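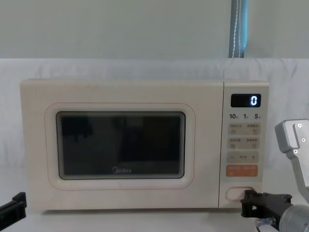
ZATDALE PUBLISHES FIRST CHORE REPORT; MOST CHORES STILL AVAILABLE TO HUMANS

Two-armed Neter system tried on 100 household and shop-floor jobs. Four may be left to it.

KINCAID, 28 February 2018 – Zatdale, a maker of research robots, today released its first Chore Report, a plain-language account of which everyday jobs its two-armed Neter system can be trusted with. The list has 100 entries, 50 from the home and 50 from the shop floor. Neter may be left alone with four of them. Owners of dish towels are advised to keep them.

The company undertook the report after a trade show in January at which visitors to the Zatdale booth kept asking the same thing, namely when the robot would be able to do their kitchen. Sales staff had been answering "soon." Engineering staff, overhearing this, asked for a document.

To be marked as passed, a chore must be completed from start to finish with no operator touching the controls and no one in the room saying "careful." The second condition was added by the test team and has proved to be the harder one to meet.

The four passes are sorting clean flatware into a divided tray, wiping a flat counter, moving machined blanks from a bin to a fixture, and pressing a labeled button on an appliance when told which button. Folding a fitted sheet was attempted and has been moved to a separate list, which Zatdale does not intend to publish at this time.
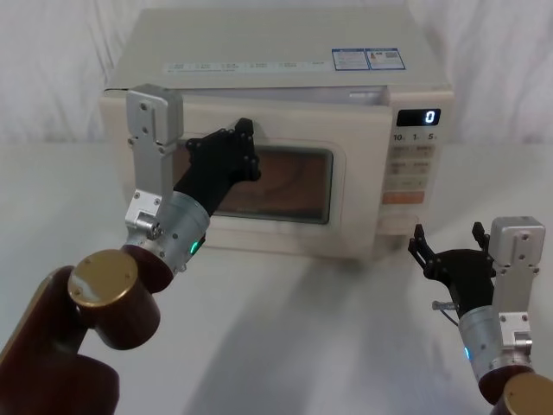

Kitchen appliances take up the longest chapter of the report, and the microwave oven takes up most of that. A person with a cold cup of coffee treats it as one chore. The test team broke it into seven entries, of which only the button entry has passed. Doors account for much of the rest. A microwave door standing slightly ajar, with a wedge of a gap along the top, is a routine sight to anyone who has ever owned one, but a robot has to decide whether the thing is open, closed or about to be one of those, and has to get a jointed black hand in front of the door without blocking its own view of the window. Neter has two hands and can therefore block its own view twice.

The cup itself is a further matter. Neter can pick up an empty mug. It can pick up a full mug as well, and the report describes the floor.

Shop-floor results are kinder. Parts arrive in the same bin, the fixture is bolted down, and no child has put a sticker on either. At Nudon, a metal finishing shop that has hosted Neter since January, the system loads blanks during the lunch break and is switched off when the crew comes back. The crew has asked that it be allowed to stay on for sweeping. Sweeping is entry 61 and is marked "not yet," a phrase that appears often enough in the report to have been given its own abbreviation.

"We are asked every week whether machines can do chores yet," Zatdale said in a statement. "The short answer is that they can do some of them, slowly, on a good table. We would like customers to hear that from us before they hear it from the machine."

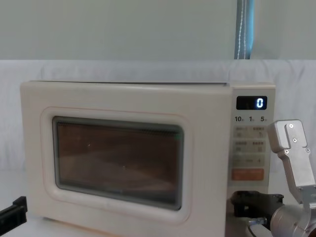

Gripper hardware at the control panel of a countertop microwave. Photo: Zatdale

Speed was recorded but does not count toward a pass. Readers who turn to the timing tables will find that Neter wipes a counter in the time it takes most people to wipe the counter, put away the cloth and begin dinner. Zatdale regards this as a baseline.

The report also covers the cost of supervision, which brochures in this field tend to leave out. More than 500 hours of operator time went into the first round of tests. An operator with a free afternoon could have done the full list by hand several times over, and one of them has pointed this out in the margin of the appendix. The comment was left in.

A second round is planned with a new hand and a revised door chapter. Jar lids and trash bags will be added at the request of nearly everyone. Ironing will be attempted with the iron unplugged.

AVAILABILITY

The Chore Report is free and can be requested from the Zatdale press office in Kincaid. Printed copies are stapled by hand. Stapling is entry 88.

ABOUT ZATDALE

Zatdale designs and builds two-armed robots for laboratories and small manufacturers. Its Neter system is sold for research use and is not offered as a home appliance.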